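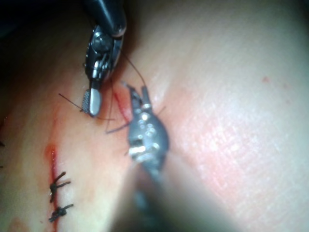
The Short End of the Thread

How a knot is tied, trimmed and judged at the Clustton bench

An interrupted stitch is a simple structure. Thread goes in on one side of the cut, passes under it, comes out on the other side, and is tied. The next stitch starts again from nothing. If one knot fails, its neighbors still carry their share of the load, and that independence is the main argument for the method. Its cost is time: a cut closed with a running stitch needs a knot at each end, while a cut closed with interrupted stitches needs one for every pass.

Hafiz Kwok has taught wound closure at Clustton for long enough to have stopped timing beginners. He marks knots. His grading sheet has columns for bite depth, distance from the edge, spacing, number of throws and length of the cut ends. Tension gets a column of its own, and it is the one where most marks are lost.

"People pull until it looks shut," Kwok says. "The edges should touch. After that, any more pull is going into the tissue."

Overtightened stitches pucker the line and can restrict blood supply at the edge. Loose ones leave a gap. The usable range between the two is narrow, and it shifts with the material: a braided thread grips itself on the first throw and holds there, while a monofilament tends to slide back before the second throw can lock it. Kwok's trainees begin on braid and move to monofilament when their first throws sit flat.

Spacing is graded separately. The working rule at Clustton is that the gap between stitches should match the width of the bite. A line with its knots bunched at one end and a single stitch standing off at the other can still be closed along its length, but the load is shared badly, and the wide interval is where the edges will part first.
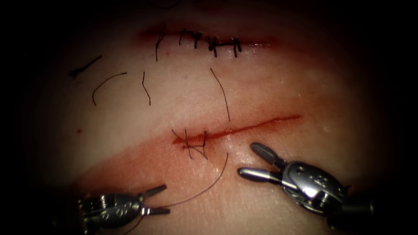

Five knots on the upper line, unevenly spaced, with loose lengths of thread lying between the two cuts.

Trimming is treated as a step in its own right. Ends cut too short can let a knot work itself open. Ends left long catch on the next pass and get tied into it. Offcuts are a third problem, and Kwok deducts for them. A stray piece of dark thread beside an open cut is easily mistaken for a live tail, and a trainee who picks up the wrong one has lost the rhythm of the throw.

Thread length matters before any of this begins. Clustton issues pieces of 200 mm for interrupted work. Longer pieces allow more stitches between changes, but the slack has to be drawn through on every pass, and it loops and curls in the meantime. Kwok would prefer a trainee to change thread twice and keep the loops small.

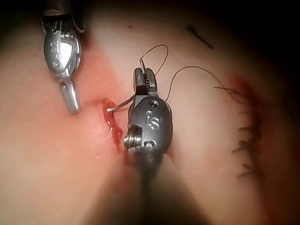

Throws, and how many

At the Trurholm laboratory, Izzati Rahman pulls knots apart for a living. Her group tied 473 knots last winter in a coated braid, Zilisex, and loaded each one until it slipped or broke. Of those, 89 slipped. Breaking is the preferred result, as it shows the knot was stronger than the strand.

Rahman sorted the slipped knots by construction. Most were granny knots, in which the second throw repeats the direction of the first. The remainder were square knots with only two throws. Adding a third throw moved the failure from the knot to the thread in nearly every sample. A fourth added bulk and very little strength.

"The direction of the throw is worth more than the count," she says. "Four bad ones are still a slip knot."

The practical difficulty is that an instrument tie hides the error well. The thread is wrapped over the jaw, the short end is gripped and drawn through, and the hands cross or fail to cross. Seen from above, a granny and a square knot pulled tight can look alike. Rahman's advice is to look at the ends while the knot is still loose. In a square knot they lie parallel to the standing thread. In a granny they sit at right angles to it.

Grip is the second thing she checks. Knurled and serrated faces hold thread firmly, and they also mark it. A strand clamped in the middle of its length may carry a flattened section into the next stitch, so the pieces she tests are held only near the end that will be cut away.

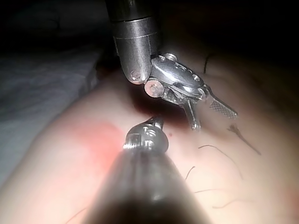
Jaws open over the skin, near a reddened patch.

Rahman's next series is set at 1000 knots and will compare dry thread with thread soaked in saline. Aidoo, which winds the test spools, has asked for the break point of each sample to be recorded as a distance from the knot.

Kwok has already changed his sheet on the strength of the first results. Throw direction now has its own column, next to tension. He checks it by hand, with the ends lifted, before the scissors come out.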